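Okay, placemat thread, as promised! I have been rearranging how I set a table for one and I'm way too happy with it, so you're all getting the long version.

Background: I moved to Werham in January with 3 boxes of kitchen stuff and no placemats at all. For weeks I ate straight off the tabletop and wiped it down after every meal. I do not miss it.

Then I found a striped woven mat in a bin at the flea market in Horgan. I paid less for it than for the coffee I was holding. Stripes are my weakness, always have been. If a thing has stripes on it I will carry it home.

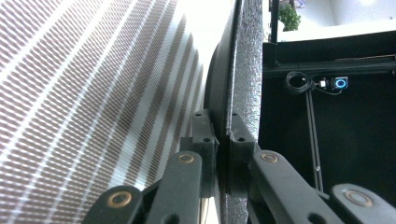
Stripes forgive everything, that's my whole theory. Crumbs, coffee drips, a lentil that got away, you barely notice them until you go to shake the thing out. And I love it when the weave is a little busy up close. The brownish bands on this one are lots of tiny dashes next to white threads, and from across the table it all softens into plain stripes. I could stare at it all through breakfast (I do).

Someone asked on my last thread how to wash woven ones. I go cold water, dish soap, flat on a towel overnight. I put one in the dryer once and it came out shaped like a potato chip. Learn from me!

Second thing: get a small tray. I held out for years and thought trays were for hotels. Then I started putting toast and jam and the little spoon on one and carrying it all over in a single trip. I go back and forth to the kitchen so much less now.

Third thing, something round and dark for under the teapot. With a light mat it looks so good, and the pot gets a spot of its own. I move mine all over until it feels right. Low and near the middle is my favorite so far. 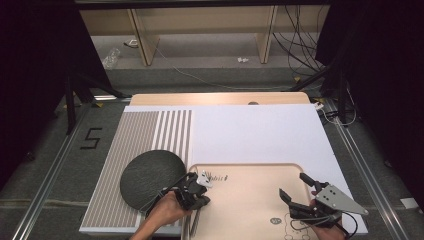
Striped mat, dark round on top, wooden tray next to it. My kind of table.

I keep the tray to the right of the mat. Lefties, flip it and tell me how it goes!

Next on my list is napkins. There's a shop over in Mirner with a remnant table, and last time I counted 24 different stripes on it. I left with two and have regretted the other 22 ever since.

If you have a mat you love, show me, please. Old ones, stained ones, the one your cat sleeps on. I want to see them all.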